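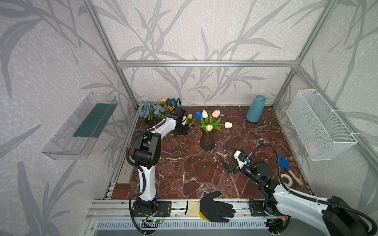

Home | Facilities | Checklists | Contact
Print this page | E-mail this page

Display Table Inspection – Artificial Flowers and Vases
2026-09-11 | By Rizal Tuhumury, Trista Facilities Office

Record 2978. Complete every item before the table is released for use.

1. Vase stands level on the marble surface. PASS
2. Glass checked by hand for chips at rim and base. PASS
3. Loose stems returned to a vase or to storage. OPEN – recheck at close of day.
4. Blue vase checked to the same standard as the glass. PASS
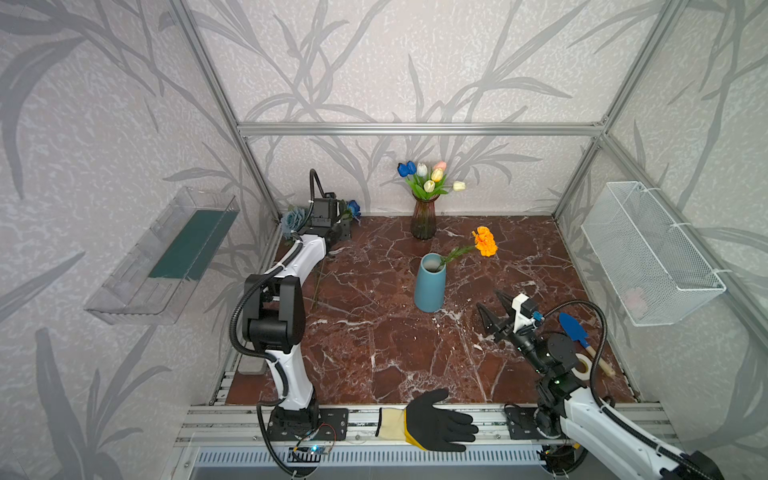
Sugeng Tarigan asked that the ceramic be entered on a separate line next time, as chips in a glaze are easily missed under a cloth.

Comment accepted. The form will be revised in September.

5. Bouquet balanced; no stem pulls the vase to one side. PASS, with comment: long stems are to be set deeper. 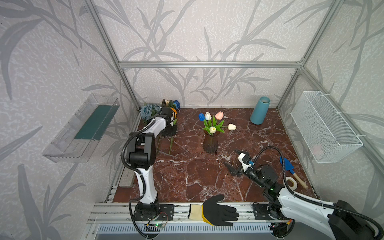 Item 5: Tulips in ribbed glass vase.

6. Wall covering free of tears and lifted seams. PASS
7. Petals dusted with a dry cloth only. PASS
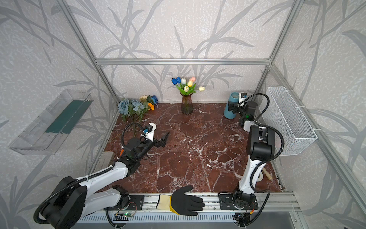
Item 8 covers personal articles and hand protection. Gloves are to be stored in the marked drawer when not in use. The work glove on the front rail is entered as an open point, and the mug toward the right of the table is to be checked under the same item.

Open points are to be closed within 3 working days and initialed by the inspector.

Print this page | E-mail this page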